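I print my documents again. For three years I kept everything in folders on the computer, and I was proud of it, and then in April I needed one letter from the tenant association in Valside and could not find it. I searched by date, by name, by the word "heating". In the end I asked the association for a copy and they gave me a paper one in two minutes, from a binder. I went home and thought about this binder for a whole evening.

So now I have binders too. I want to write down how I do it, partly for my sister, who asked, and partly because I will forget my own rules before winter.

## What I print

Not everything. I went through 1026 files and printed 233 pages, and it took me the better part of two Saturdays. I print contracts, letters where somebody promises something, medical results, and receipts for things that cost enough to argue over. I do not print bank statements. I don't print the manual of the washing machine either, although I did print it the first time and it was 34 pages, half of them in languages I can't read.

Receipts from shops are a special problem. The thin paper becomes pale, and a receipt from Delletti, where I bought my winter boots, was already hard to read after one summer on the window side of the shelf. I photocopy these now and put the copy and the original together.

## The order

My first system was by subject: home, health, work, car. It lasted until the first letter from the insurance company, which was on the subject of health and also the car. I moved it back and forth four times.

Urho Salminen, my neighbor from the second floor, kept the books of a furniture shop before he retired, and he told me to sort by who sent it. A letter has many subjects but only one sender. I was not sure in the beginning, but he was right. My binder now has a tab for Akgül (my dentist), a tab for the Pever garage, a tab for the association, and so on. Inside each tab the newest page is in front.

## Clips or staples

I used to be on the side of paper clips. They are kind to the paper and you can change your mind. But in a binder they make one edge thick, and they catch the neighboring page and take it along, and then you have a dental bill traveling with a parking permit. I lost a page of my lease this way for a week.

Now I staple, with one staple in the upper left corner, a little diagonal, so the page turns without tearing. If the document has more than 30 pages I don't staple it at all, it goes into a plastic pocket. And I punch the holes before I staple — I learned this in the wrong order.

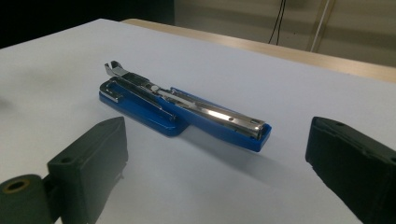 A blue stapler, both times:

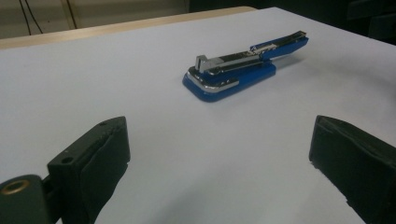 *Photos: from my own album. Please ask before you use them.*

There is still one box under the desk which I have not opened. It is from the old apartment and it is heavy. My sister says that if I did not need it in three years I can throw it out without looking, but she said the same of our mother's recipes, and we use those every Christmas. I will open it when the evenings get dark again.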